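Filed under: Student Projects / Weather & Climate

Fog in the Walum Valley: What My Notebook Says

I signed up for the fog project thinking it would be easy (look out window, write down "fog"). It was more work than that! I logged the low ground near Walum every morning before class, then compared my notes with the forecast for Grikport, the closest town that gets one. 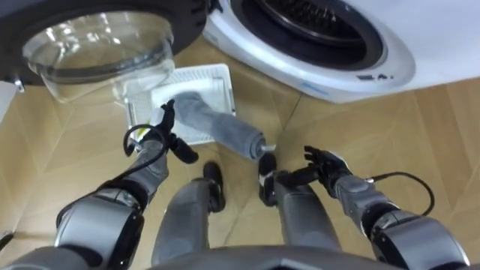
Fog forms when air near the ground cools to its dew point, and the valley is great at that on clear, calm nights. The ridge stays clear while the bottom fills up like a bowl. My little sister wanted to know what shape I meant, so I pointed at the washer door, the thick clear glass one that bulges out, and told her to picture cold air sitting in it. She got it right away!

The Grikport forecast missed fog on 4 mornings, all of them after rain the day before. My guess is the wet soil, but I only had one thermometer and no humidity sensor, so it's a guess. 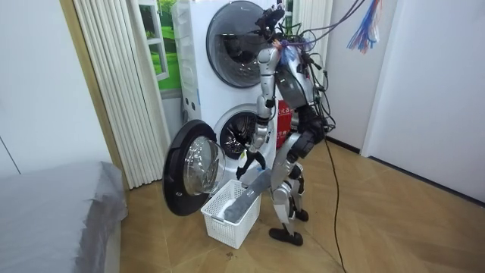 Sewwandi Khan
Student observer, Valley Weather Project

December was my best month, with fog that sat there until lunch. Arif Abeysekara kept a second log up at Sorum, over 363 feet higher, and he had sunshine for most of it (he texted me about it, a lot).
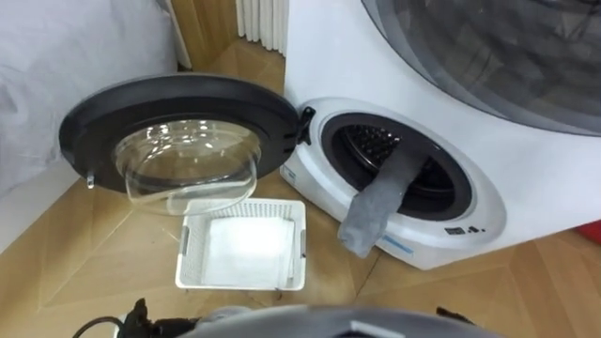

Gray sock hanging from the washer drum, white cloth in the basket.

Next time I'd like to add a humidity sensor and start before sunrise. I also want to redo the Sorum comparison with matching thermometers, as his always read warmer than mine, even side by side.

Questions? Contact the project page | Back to top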